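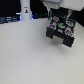

Pale white tabletop, seen from above. Photo: Tekitz

Tekitz Releases Neleck 2 Surface Coating for Commercial Work Tables

DALEN, 02/06/2013 - Tekitz today announced the release of Neleck 2, a two-part waterborne coating for horizontal work surfaces in schools, print shops, clinics and light assembly areas. The product replaces the original Neleck coating, which will remain available until existing stock is sold.

Neleck 2 is supplied as a base and a hardener, mixed four to one by volume. The mixed material has a pot life of two hours at 68 degrees Fahrenheit. It can be applied by foam roller or by low-pressure spray. Two coats are specified for new work and one coat for maintenance over sound Neleck or Neleck 2. Recoat time is four hours. Surfaces can be put back into light service the next day and reach full hardness in seven days.

The main change from the earlier product is in the hardener. The original Neleck used a hardener that had to be stirred for ten minutes and then left to stand before use. The new hardener is thinner, blends in under three minutes by hand and needs no standing time. Customers had reported soft spots in the cured film, and Tekitz traced most of these to short mixing. The base has also been changed to reduce yellowing in white and off-white shades under fluorescent light.

Tekitz tested the coating at its plant in Dalen and at a field site in Draltgate, where 232 tables in a shared workshop building were coated in December. The tables were in daily use during the trial. Panels coated in the same batch were kept at the plant for comparison. Staff measured gloss at three points on each table before use and again after six weeks. Average gloss loss was four percent, against nine percent for the original coating on the same type of table. Eleven tables showed rings from solvent containers. These were sanded and given one maintenance coat.

"The resin was fine. What we had to fix was the mixing step," said Ingeborg Rieger, technical manager at Tekitz. "Most of our customers coat tables in the evening with their own crew. They had a ten-minute stir and then a wait, and under those conditions the wait was skipped. We changed the hardener so that the step could be taken out of the instructions."

Rieger added that the coating is not meant for floors or for surfaces that are cut on directly. "We still get asked about cutting benches. A knife will go through it. We would send those customers to a sheet product."

Coverage is roughly 300 square feet per gallon per coat on sealed board or previously painted metal. Coverage on bare wood is lower and depends on the grain. Bare wood should be sanded with 120 grit and sealed before the first coat. Glossy surfaces, including old enamel and laminate, should be dulled with 180 grit and wiped with a damp cloth. Silicone polish must be removed completely. The coating should not be applied below 50 degrees or when relative humidity is over 80 percent.

Cured Neleck 2 can be cleaned with water, mild detergent or rubbing alcohol. Acetone and paint stripper will soften the film. Tools can be washed in water while the material is still wet. Cured material has to be removed by sanding.

The coating is available in white, off-white, light gray and clear, in satin only. A matte version is under test, and no release date has been set. The standard kit makes one gallon and carries order number 785. Kits made for the original product cannot be combined with the new ones, and hardener from one must not be used with base from the other. To help prevent mix-ups, Neleck 2 hardener is sold in a square can with a blue lid. The original hardener came in a round can.

Unopened kits have a shelf life of 12 months when stored between 45 and 85 degrees. Material that has been frozen should be discarded. Data sheets and safety sheets are packed with each kit and can also be requested from the Dalen office. Distributors with open orders for the original product may change them to Neleck 2 without a fee if the order has not yet shipped.

About Tekitz

Tekitz makes coatings, sealers and edge fillers for commercial furniture and fixtures. The company has its plant and main office in Dalen and a warehouse in Draltgate. Its products are sold through distributors and directly to contract finishers.

Media and technical contact:
Ingeborg Rieger
Technical Manager, Tekitz
Dalen

###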